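26/07/2014

Up early and at the hall before the others. Consuelo Quintero had left the key under the meter box as agreed, so no waiting about this time. In May we lost most of a morning to that key.

The linen order from Virik was in the back corridor, all of it, ironed and in bags. Checked it against the sheet. One cloth had a mark near the hem so I put it to one side for a table that would be against a wall. Swept, then mopped the tiles, and let them dry while I had my tea and rang Droletti about the bread rolls. They will come with the van after lunch. They wanted to charge extra for the second drop and I said no.

Béla Fodor turned up late morning with the table plan, which has changed again. The Kelemen cousins are now to sit by the window and the aunt from Zimen wants to be near a door. I rubbed out two names and wrote them in again somewhere else. He went off to see about the microphone and I got on with the room.
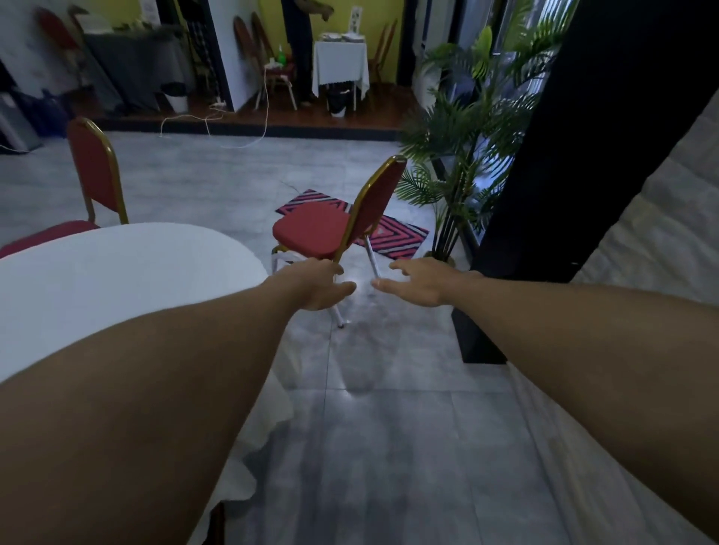 Chairs took most of the afternoon. They are heavier than they look and I have learned to take them low down and tip them before moving them, otherwise my back pays for it the next day. I put one in at the round table by the mat to see how far under the cloth the seat would go, then fetched the next. The red looks well enough against the white. The mat with the pink and black zigzags would not have been my choice but it can stay, and so can the palm by the black column. There is a grey cable across the floor that I must tape down before anybody's grandmother finds it. The plates are stacked on the little table up on the platform, with the bin underneath.

Paid the deposit on the glasses, 2,000, and put the receipt in the blue folder. Three of the tea lights were cracked in the box. Béla thinks we should have a spare table laid in case people bring children who were not on the list. I said we would see in the morning.

Home after seven. Soup and toast. Shoulders sore. Must remember tape, safety pins and the other tea urn.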